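Reseña: pinza manual Bara de Bedico, después de dos meses de uso
Publicado por Enikő Kiss, 2 de abril de 2021
Categoría: equipamiento y compras

Compramos la pinza Bara en febrero, para un proyecto pequeño de manejo de libros. Pido disculpas por mi español, no es mi primera lengua, pero la mayoría de las reseñas que encontré están en inglés y hablan poco del dinero. Yo llevo el presupuesto del grupo y por eso escribo sobre todo de esto.

La herramienta cuesta 200 euros sin cámara. El paquete completo, con soporte, cables y un juego de repuestos, cuesta 600. Nosotros elegimos el paquete completo y hoy haría una compra un poco diferente, lo explico más adelante.

El montaje lo hizo Shewit Endale en una tarde. Las instrucciones son correctas, aunque el orden de los pasos para los brazos de la articulación es confuso, y conviene leer todo antes de apretar el primer tornillo.
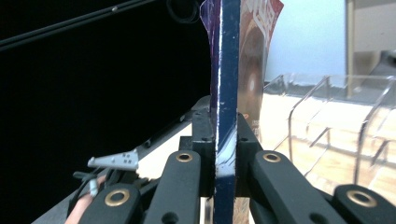

Cuando se planifica una compra así, yo recomiendo empezar por los objetos y después mirar la herramienta. Nosotros hicimos una lista de lo que queríamos agarrar y resultó que casi todo era delgado y rígido. Un libro de pie, sujetado entre las dos mordazas negras con el lomo en medio, es un caso bueno para la Bara, porque las caras son planas y la presión se reparte. También aconsejo practicar con ejemplares ya usados, como ese del lomo azul oscuro lleno de rayas, y dejar los nuevos para cuando la mano tiene costumbre. En nuestro presupuesto no había ninguna línea para material de práctica. Tuvimos que pedirla después, y Amber Van Hecke, que firma los gastos, no estaba contenta.

Sobre el manejo tengo pocas quejas. El peso está bien repartido y el cierre es suave. Mihret Negussie tiene las manos pequeñas y encuentra el mango demasiado ancho. A mí me va bien, pero después de una sesión larga siento cansancio en el pulgar — nada grave.

Los consumibles son el punto débil de la oferta. Bedico vende las almohadillas en juegos cerrados y no permite pedir una sola. El distribuidor con quien tratamos, Quispe, respondió siempre con educación, pero el envío de repuestos tardó más que el envío de la herramienta. Si el proyecto tiene fecha de entrega, hay que pedir los repuestos el mismo día que la pinza.
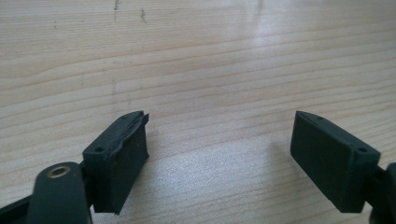 ¿Cuántos juegos de almohadillas hay que incluir en el primer pedido?
Para una sola pinza con uso diario, yo pondría 4 juegos por año. Con uso ocasional la mitad es suficiente.

Comparamos también con la pinza de Drusatis, que Indira Nambiar había probado en su trabajo anterior. Es más cara y el cierre es más preciso. Para nosotros la diferencia no justificaba el precio, pero un grupo que trabaja con piezas muy pequeñas puede pensar otra cosa.

Lo que haría diferente: compraría la herramienta sola y los repuestos aparte. El soporte del paquete lo usamos poco y los cables son demasiado cortos para nuestra mesa. También reservaría una cantidad para el segundo año, que en las ofertas no aparece nunca.

Mi puntuación es 4 de 5. Quito un punto por la venta de las almohadillas. La garantía no la hemos necesitado todavía, así que no puedo opinar de ella.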